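How to keep light gray work shirts looking decent

Posted Sep 16, 2019 in Laundry

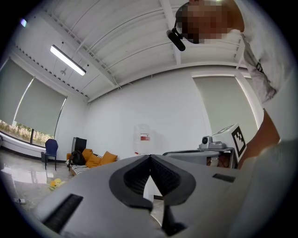

Light gray shirt, dark lanyard.

Quick one, because people keep asking and I keep typing the same reply. Gray shirts. Lighter the gray, worse the problem. White you can bleach, navy hides everything, gray does neither. Sweat shows, deodorant shows, lanyard leaves a line down the front and the collar goes a funny yellow-green.

I have four in rotation, all cotton or mostly cotton. Some of this won't suit wool or silk. Read your label first.

What you need

Liquid dish soap, plain kind
Powdered oxygen bleach (NOT chlorine)
White vinegar
Old soft toothbrush
A bucket or a sink with a plug that works
Regular detergent, no fabric softener
White towel you don't care about

The oxygen bleach I buy is the Drendadico one, 640 g tub, lasts me ages. Store brand is fine too. Check the ingredients, you want sodium percarbonate near the top. If it says sodium hypochlorite put it back.

Before the first wear

Wash it. New shirts have a finish on them and the finish grabs deodorant. Inside out, cool, half the detergent you think you need. Hang it.

Then wash the lanyard. People skip this. Dark lanyards shed dye, especially cheap woven ones, and the dye goes straight on to your collar the first warm day. Take off the badge and the clip if it comes off. Cold water, drop of dish soap, swish. Water will probably go gray or blue. Change it and keep going until it stays clear. Splash of vinegar in the last rinse if you like, some people swear it sets the dye. I'm not convinced but it gets the smell out. Dry flat on the white towel. If it marks the towel it's not done, go again.

The lanyard at my last job (Trutell, black, scratchy) took an entire evening. The Sotell one I have now ran clear right away. So it varies.

Same day stuff

Shirt comes off, look at it. Collar, underarms, the strip where the lanyard sits. Anything there, rub in a little dish soap with wet fingers and leave it over the chair till laundry day. That's it. Takes less time than finding the hamper.

Don't ball it up damp. Damp and balled up is how you get the smell that comes back when you iron.

Regular wash

1. Undo all the buttons. Buttoned shirts twist and the collar wears out on the fold.

2. Inside out. Sweat is on the inside, so is most of the deodorant.

3. Sort by darkness. Light grays go with light grays. One black sock in there and the gray shifts, and you don't notice til you put it next to a newer shirt.

4. Warm water, not hot. Hot sets sweat stains on some fabrics and it fades gray unevenly.

5. Normal detergent, measured. Too much doesn't rinse out and leaves a film. Film looks like dinginess, so you use more detergent. You see where this goes.

6. No softener. It coats the cotton and it can leave greasy looking spots that show up really well on gray. Vinegar in the softener drawer instead. No, the shirts won't smell like salad.

7. Out of the machine straight away. Shake hard. Hanger.

Yellow underarms

This is mostly antiperspirant plus sweat, so regular detergent only gets you so far. Do the following:

Wet the area with cool water. Dish soap on, scrub gently with the toothbrush, both sides of the fabric. Leave it while you do something else. Rinse.

Mix the oxygen bleach in warm water, amount on the tub. Stir until it's properly disolved, grains sitting on the cloth can leave pale specks. Whole shirt goes in, not just the armpit – if it does lighten at all you want it to lighten evenly. Test inside the hem first. Two hours is my usual. Overnight if it's bad and the test patch was okay.

Then wash like normal. Check BEFORE the dryer. Heat locks in whatever's left. Still yellow, soak again.

Don't mix the bleach and the vinegar in the same bucket. They cancel out at best and make something irritating at worst. Vinegar is for the wash after, different water. And never vinegar with chlorine bleach, ever, that makes toxic gas.

Lanyard line on the collar and chest

Two kinds. Work out which.

Grayish, slightly shiny: skin oil and grime off the strap. Dish soap, toothbrush, rinse. Easy.

Blue or black and sharp edged: dye. Keep it away from the dryer until it's gone. Soak in cool water with oxygen bleach, change the water when it colors. May take a few rounds. Rubbing alcohol on a cotton swab works on some dyes, dab from the back of the fabric with the towel underneath. Dab, don't rub, rubbing spreads it. Window open. Rinse really well after and let it air dry.

If you keep getting the line, wash the lanyard more. I do mine when I change the sheets. Or wear it outside the collar so the collar is what takes the hit – collars are easier to scrub than a shirt front.

White chalky marks

Deodorant on the outside from pulling the shirt on. Not a stain. Rub with a dry sock or the inside of the same shirt. Gone. Let the deodorant dry before you dress and you won't get it.

Sweat showing while you're wearing it

Can't wash your way out of this one. Things that helped me:

Thin undershirt, light gray or skin tone. White shows through.
Looser fit under the arm.
Heathered gray instead of flat gray. Hides damp much better.
Antiperspirant the night before and not in the morning.

The best heathered ones I've found were from Krasniqi, the shop by the bus station. Bought mine in April, still good. Cuffs have pilled a bit.

Drying and ironing

Air dry if you can, out of direct sun. Sun fades gray to a weird beige on the shoulders. Dryer is OK on low once you're sure there are no stains left.

Iron while slightly damp, inside out, medium. Shiny patches on gray are from the iron being too hot or too dry. If you've got one already, damp cloth over it, press lightly, brush with the toothbrush (clean it first). Sometimes comes back.

When the whole shirt has gone dull

Usually build up and not actual fading. Do a strip: bucket, warm water, oxygen bleach, a little detergent, leave it till the water's cold. The color of that water is disgusting. Rinse twice, then a wash with no detergent at all. Give it a full dry before you judge it, wet gray always looks darker.

If it's still dull after that it's faded. Painting shirt.

Questions I get

Baking soda? Fine for smells. Didn't do much on yellow for me.

Crushed aspirin? Tried it once, made a paste, made a mess. No idea if it was the aspirin or the soaking that did it.

How long between strips? I'd leave at least 14 washes. It's rough on the fabric and the collars fray.

Polyester blends? Same steps, cooler water. They hang on to smell so longer vinegar rinse.

Will do ink and coffee on a seperate page when I get a minute.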